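Nustesari sitting room reopens after tidy-up

Dec 20, 2020

The shared sitting room at Nustesari is open again from this morning, after two weeks of being shut for carpet work in the hall outside. Residents can use it until ten at night, same as before. Piano still away, no date for that yet.

The room was the last of the ground floor jobs. Hall done first, then the stairs, then the little office by the post boxes. Total bill came to £2,463, of which £1,386 went on the hall carpet alone, the rest on paint, fitting and a skip. Wiriya did the carpet. The paint is the same white as in the hall, two coats, and the smell has mostly gone.

No new furniture, whatever the rumour on the second floor. The patterned sofas stay, and so does the dark lacquered coffee table with the gold trim, which had a vote all to itself at the June meeting (it was kept, narrowly). The flowered rug was lifted and sent to Flultness for cleaning, £170 there and back, and went down again yesterday afternoon.

What is new is the tidying rota. Complaints had been building since summer — used tissues down the sides of the seats, cups left overnight, sweet wrappers on the rug. From now on each landing takes a week. Tissues and bits off the floor, table clear, small bin emptied before the room is locked.
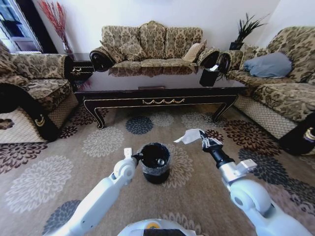
Ten minutes a night is plenty, in Mebrat Sisay's view, and it would be five if people carried their own rubbish as far as the bin. The bigger worry was the table. Hot mugs on that top will ruin it and there are no mats in the room at all, so could anyone with spare ones please bring them down.

Mats can be left at the office. Cork or felt, no rubber ones please, they mark.

The bins themselves caused some discussion. The old one was a big lidded thing which lived behind the door and was never emptied as no one could see it was full. It's gone in the skip. Small black ones now, light enough to lift with one hand, liners in the office cupboard. Nillden is supplying the liners, a box of 76, and when that box is finished we'll see whether to carry on with them or just buy from the shop on the corner.

Please dont put food waste in them. Food goes out to the yard, brown lid. Paper goes in the blue sack by the post boxes, newspapers too, tied if you can manage it. 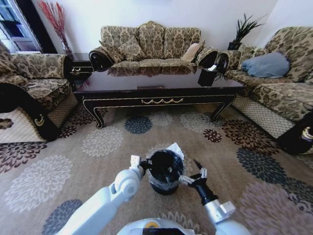 Could the cushions be added to the rota as well, asked Eldana Abdella, as they end up on the floor most evenings and it is always the same two people picking them up. She would also like the plant in the corner watered by one person only. Last winter it got three lots a day and nearly drowned.

Both points agreed. Cushions go back on the sofas at locking up, and the plant is down for a drink once a week, name to be written on the sheet when it's done.

First landing starts tonight, second landing next week and so on up. The sheet is pinned inside the office door, pen on a string. Swaps are fine but write them in. Anybody who cant bend or lift should say so at the office and they'll be left off, no questions.

Room key is on the usual hook, the spare one has been missing since June — if its in your coat pocket, please bring it back.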